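# Naltum: notes on glass doors

This folder holds 3560 pictures of glass doors and their handles, taken in 18 buildings in Wurncombe. The subject is the door itself: where two leaves meet, how small the handles are, and which signs are on the wall beside it.

## Content

- `doors/` has 2135 pictures of double doors
- `single/` has all the others
- `labels.csv` gives the type of handle and the side of the hinge

Please note that text on signs is often not readable, so we did not label it.

Contact: Naltum door list, Stilmont office | Back to top

Related:
- Benjelloun window handles
- Stilmont stair rails
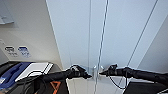 Babatunde Bako replied that small handles should have their own column in the labels file.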